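Clirkano Starter Cell: Frequently Asked Questions

Answers by Zoi Koutsoukos, support desk. Last big tidy-up in May, bits added as they come in. If your question isn't on here, write to us.

What is the Starter Cell?
A bench robot kit for learning pick and place. One arm, one gripper, a controller box, a set of cubes, a roll of tape, the task cards. You supply the table and a computer.

Who is it for?
Schools, community colleges, small shops that want to find out if they like robots before spending real money. Some home buyers too. Fine by us, but read the part about bolting down first.

Do I have to bolt it to the table?
Yes. Clamps are not enough. At full reach and full speed the arm will walk a clamped plate across the bench, and then all your taught positions are wrong. Bolt pattern is on the back page of the setup sheet.

My table is old and beat up. Problem?
No. Old screw holes, stains, scuffs, none of it matters to the arm. Wobble matters. Lean on the corner of the table, if it moves then fix that before anything else.

Does the table have to be white?
Light and plain works best if you bought the camera add-on. Without the camera, any color. One customer runs theirs on a green workbench and it's fine.

How heavy a part can it lift?
105 grams in the fingers, tested. More than that and you may get away with it going slow, but we won't help you tune it.

What does it cost?
Price is 1053 dollars for the base kit, shipping not included. Camera add-on is another 200. School pricing goes through Upadhyay, our reseller, so ask them and not us. We don't see their quotes.

What are the task cards?
Printed cards, 46 in the box. Each one gives you a layout to tape on the table and a job for the arm. Early ones are one cube, one square. Later ones get into sorting by color, moving between zones, picking up more than one cube at a time. Do them in order at least once. The numbering on the middle batch is a bit off in the first print run, sorry, the corrected list is on the downloads page.

Can it really carry two cubes at once?
Yes, with the standard fingers. Takes patience. The cubes need to be lined up before you close, and the second one likes to sit a little low. Close slow, lift slow, wait a beat, then travel. If one keeps slipping clean the finger pads with a damp cloth.

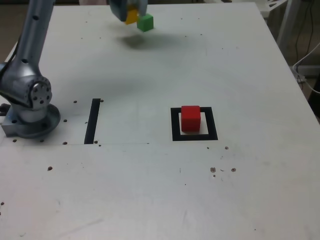
Tape layouts don't have to be perfect. The arm goes where you taught it, the tape is for you and for whoever is grading. Cut the strips a bit long and square up the corners with a blade after. A strip that's slightly crooked is okay on the early cards, less okay on the ones where placement gets scored.

How is placement scored?
Cube fully inside the tape, any spot, is a pass. Touching the tape is half. Centered gets you nothing extra until the last section of cards. People ask for a stricter version all the time, so there's a ruler sheet in the downloads if you want to be mean about it.

Can I use my own tape?
Sure. Matte black is easiest to see. Shiny tape gives the camera trouble under overhead lights. Don't use duct tape, the glue stays on the table forever.

Can I use other objects than the cubes?
Yes, within the weight limit. Flat sides are easier. Round things roll off, soft things need the grip force turned down. Nothing hot, nothing with liquid in it.

What software does it run?
Vovutdale, our own. Block style for beginners, plain script for everybody else. You can switch from blocks to script in the same project but not back again, so save a copy. Seriously, save a copy.

Does it work offline?
Yes. You need a connection once for the license and again whenever you want updates. Day to day, no.

What's Widow?
The old name for the controller. Changed it, but some menus and error messages still say Widow. Same thing. If the manual says controller and the screen says Widow you're in the right place.

The arm stops halfway and the light goes orange. What now?
Overload stop. Something was in the way, or the cable pulled tight. Check that the cable has slack through the whole move, shoulder joint especially. Clear it, press reset, run at low speed first. If it stops at the same spot every time with nothing near it, send us the log file.

My positions drift over the day.
Check the base bolts. Nine times out of ten it is the base bolts. Then rehome. If it still drifts after that, write in, could be a belt.

Is it safe around students?
It's a small arm but it can pinch and it can hit. Hands off the table while it runs, one person on the stop button, hair tied back. We recomend taping a line on the floor and keeping everybody behind it. A guard panel set is sold separately.

How long does setup take?
An afternoon if you've never done it. Drilling is the slow part. Shirin Babaei wrote the setup guide and she has also recorded a walkthrough, linked from the downloads page. Watch it all the way through before you pick up the drill.

What if I break a finger?
The gripper's, I assume. Spare fingers come in pairs, order both even if only one cracked, they wear together. Two screws, five minutes. Run the grip calibration after or it will squeeze too hard.

Warranty?
One year on arm and controller. Not the fingers, not the pads, not crashes into the table. We are pretty reasonable about the first crash though.

Can I return it?
Within 30 days, in the original foam. Please keep the foam! Arms sent back loose in a box arrive bent and then it's an argument.

Do you ship outside the US?
Canada yes. Elsewhere, ask first, teh power supply is the sticking point.

Can two arms share one table?
Physically yes, if the reaches don't overlap. Vovutdale only talks to one controller at a time for now, so it's two computers. Being worked on, no date.

How do I reach support?
Use the form on the contact page. Put the serial number in the first line, it's on the sticker under the controller box. Mornings are quickest. If you're writing about a stop or a drift, attach the log, otherwise the first thing I'll do is ask for the log.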